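플레토(Fleto) 나무 케이스 제작 사업 중간 보고

2026-08-05
작성: 리쿠 마루야마 (Riku Maruyama), 이르니렉(Irnireck) 목공실
읽는 시간 9분

받는 분: 휘트컴(Whitcombe) 공예 지원 담당 마리사 산나(Marisa Sanna) 님

안녕하십니까. 지난번 보고에 대해 자세한 의견을 주셔서 감사합니다. 보내 주신 의견을 작업자들과 함께 읽었고, 특히 윗판의 마무리와 설명서에 대한 부분은 이번 기간의 작업 순서를 정할 때 그대로 반영하였습니다. 한국어 문장에 부족한 곳이 있으면 알려 주시기 바랍니다. 다음 보고에서 고치겠습니다.

1. 이번 기간에 한 일

이번 보고는 3개월 동안의 작업을 다룹니다. 처음 계획에서는 이 기간에 시제품의 모양을 확정하고, 같은 모양으로 여러 점을 만들어 보는 것이 목표였습니다. 모양은 확정하였습니다. 같은 모양으로 만드는 일은 아홉 점까지 끝났고, 그중 몇 점은 표면을 다시 다듬고 있습니다.

케이스의 기본 구조는 2월에 제출한 도면과 같습니다. 주황빛이 도는 갈색 나무로 몸체를 만들고, 그 안쪽에 더 밝은 색의 평평한 윗판을 넣습니다. 몸체의 모서리는 둥글게 다듬습니다. 도면에서 바뀐 것은 몸체 안쪽의 턱입니다. 예전 도면에서는 턱이 너무 좁아서 윗판을 놓을 때 한쪽이 기울어지는 일이 있었습니다. 노믐불라 판베이크(Nomvula Van Wyk) 씨가 턱의 폭을 조금 넓히자고 제안하였고, 시험해 본 뒤에 그 제안을 받아들였습니다.

색에 대해서도 말씀드립니다. 몸체와 윗판의 색 차이를 더 작게 하자는 의견이 처음에는 많았습니다. 그러나 완성품을 손님들께 보여 드렸을 때, 두 색이 분명히 다른 쪽이 더 좋다는 대답을 많이 들었습니다. 그래서 지금의 색을 유지하기로 하였습니다. 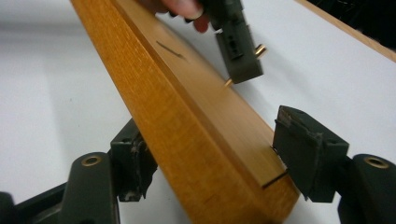

턱을 넓힌 뒤에는 조립 시간이 짧아졌습니다. 전에는 윗판을 끼우고, 빼고, 갈고, 다시 끼우는 일을 되풀이하였습니다. 지금은 먼저 몸체를 완전히 다듬고 나서 윗판을 그 몸체에 맞추어 자릅니다. 이렇게 하면 윗판이 다른 몸체에는 맞지 않을 수 있습니다. 그래서 짝이 되는 몸체와 윗판의 바닥 쪽에 연필로 같은 표시를 적고, 조립이 끝날 때까지 지우지 않습니다. 이 방법은 단순하지만, 한 번 잊어버리면 짝을 찾는 데 반나절이 걸립니다. 실제로 그런 날이 하루 있었습니다.

2. 표면 마무리

표면은 마지막에 600번 사포로 손으로 다듬습니다. 기계 사포도 시험하였지만 둥근 모서리에서 나무가 너무 빨리 없어졌습니다. 손으로 하는 쪽이 느려도 모양이 고르게 나옵니다. 넓은 면은 나뭇결을 따라 길게 밀고, 모서리는 사포를 손가락에 감아서 천천히 돌립니다. 이 작업은 그리고레 프레다(Grigore Preda) 씨가 맡고 있으며, 새로 온 작업자도 프레다 씨 옆에서 배우고 있습니다.

칠은 아직 결정하지 못하였습니다. 기름을 얇게 바른 것과 왁스를 바른 것을 비교하고 있습니다. 기름을 바르면 몸체의 색이 깊어져서 보기에 좋습니다. 다만 윗판에 기름이 많이 묻으면 색이 얼룩지는 경우가 있었습니다. 왁스는 얼룩이 적은 대신에 손자국이 잘 보입니다. 저는 기름 쪽을 좋아하지만, 작업자들의 의견은 아직 나뉘어 있습니다. 다음 보고 전에 결정하여 알려 드리겠습니다.

3. 윗판의 홈과 구멍

가장 시간이 많이 걸린 부분입니다. 윗판에는 끝이 둥근 짧은 홈, 열쇠구멍 모양의 긴 홈, 그리고 작고 둥근 구멍을 냅니다. 여기에 가는 나무 막대를 세우는 자리가 따로 있습니다. 홈은 방향이 조금만 틀어져도 눈에 바로 보입니다. 결이 곧은 판에서는 더 잘 보입니다.

처음에는 종이 본을 판 위에 붙이고 그 선을 따라 잘랐습니다. 종이가 밀려서 결과가 고르지 않았습니다. 지금은 단단한 본을 만들어 판과 함께 고정하고 자릅니다. 울리세스 야녜스(Ulises Yáñez) 씨가 본을 만들었고, 피른데일(Pirndale) 작업장에서 쓰는 방식을 참고하였습니다. 열쇠구멍 모양의 홈은 둥근 부분을 먼저 뚫고, 거기에서 좁은 부분을 이어 나갑니다. 반대 순서로 하면 둥근 부분의 가장자리가 뜯어지기 쉬웠습니다.

막대를 세우는 자리는 깊이가 중요합니다. 얕으면 막대가 흔들리고, 너무 깊으면 판의 뒷면이 약해집니다. 지금의 깊이는 만족스럽다고 생각합니다. 그러나 습한 날과 건조한 날에 막대의 끼워지는 정도가 달라지므로, 계절이 바뀐 뒤에 한 번 더 확인하려고 합니다.
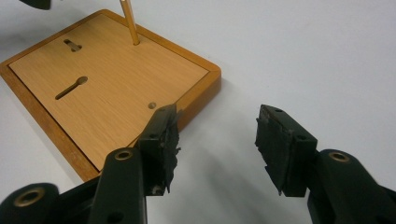

윗판과 몸체를 한 덩어리의 나무로 만들지 않는 까닭은 무엇입니까?

따로 만들면 홈을 잘못 냈을 때 윗판만 새로 만들면 되고, 이미 다듬어 놓은 몸체를 버리지 않아도 됩니다. 또 밝은 판과 진한 테두리를 함께 쓰는 지금의 모양도 이렇게 해야 만들 수 있습니다. 산나 님께서 지난번에 물으신 재료비는 한 덩어리로 만들 때보다 조금 높습니다만, 버리는 나무가 줄어든 것을 함께 계산하면 차이는 크지 않습니다. 자세한 계산은 별도의 표로 보내 드리겠습니다.

4. 손에 쥐는 느낌의 확인

케이스는 책상 위에 두는 시간이 길지만, 사람이 들어서 옮기는 일도 많습니다. 그래서 이번에는 양쪽 끝을 잡았을 때의 안정감과, 뒤집거나 돌릴 때 윗판이 움직이지 않는지를 따로 확인하였습니다. 윗판이 조금이라도 움직이면 소리가 나고, 그 소리 때문에 물건이 약하다는 인상을 줍니다.

초기의 시제품 중 한 점에서 그런 소리가 났습니다. 턱을 넓히기 전에 만든 것이었으며, 판의 옆면에 얇은 나무 조각을 덧대어 고쳤습니다. 고친 물건은 판매용으로 넣지 않고 목공실에서 견본으로 쓰겠습니다. 몸체의 끝부분도 다시 보았습니다. 끝은 나뭇결이 잘린 면이므로 부딪히면 자국이 남기 쉽습니다. 모서리를 더 둥글게 하면 나아지지만, 너무 둥글면 처음의 단정한 모양이 없어집니다. 판베이크 씨와 저는 지금의 둥근 정도를 그대로 두자는 데에 의견이 같습니다. 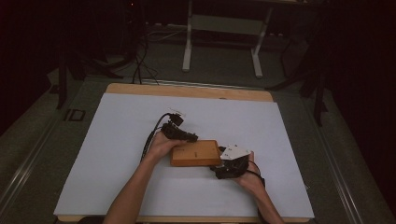

무게에 대해서는 불만이 거의 없었습니다. 한 분은 조금 더 무거우면 책상에서 덜 밀릴 것 같다고 하셨습니다. 바닥에 얇은 펠트를 붙이는 방법을 생각하고 있으며, 붙인 것과 붙이지 않은 것을 나란히 사용해 보고 결정하겠습니다.

5. 설명서와 포장

설명서는 700부를 인쇄하였습니다. 앞면에는 나무를 관리하는 방법을, 뒷면에는 윗판을 다시 끼우는 순서를 적었습니다. 그림이 작아서 읽기 어렵다는 의견이 있었으므로, 다음 인쇄에서는 그림을 키우고 글을 줄이겠습니다. 이미 인쇄한 것은 버리지 않고 먼저 사용합니다.

포장은 종이 상자와 얇은 종이만으로 하려고 합니다. 막대를 세운 채로는 상자에 들어가지 않으므로 막대는 빼서 따로 종이에 쌉니다. 상자 견본은 두 가지를 받았는데, 하나는 뚜껑이 너무 쉽게 열렸고 다른 하나는 모서리가 케이스를 눌렀습니다. 상자 업체에 치수를 다시 보냈고 대답을 기다리고 있습니다.

6. 늦어진 일과 부탁드리는 일

나무의 도착이 한 번 늦어졌습니다. 그 때문에 윗판 작업이 밀렸으나, 그 기간에 본을 만드는 일을 앞당겨서 전체 일정에는 큰 영향이 없습니다. 칠의 결정과 상자의 결정은 계획보다 늦었습니다. 이 두 가지는 제 책임이며, 다음 기간의 앞부분에 먼저 처리하겠습니다.

부탁드릴 것은 하나입니다. 기름과 왁스의 견본을 보내 드리면, 담당 부서에서 직접 만져 보시고 의견을 적어 주실 수 있습니까? 받으실 주소만 알려 주시면 바로 보내겠습니다. 예산의 항목을 바꾸어 달라는 요청은 이번에는 없습니다.

리쿠 마루야마 드림

문의: 이르니렉 목공실 사무실 | © 이르니렉 | 맨 위로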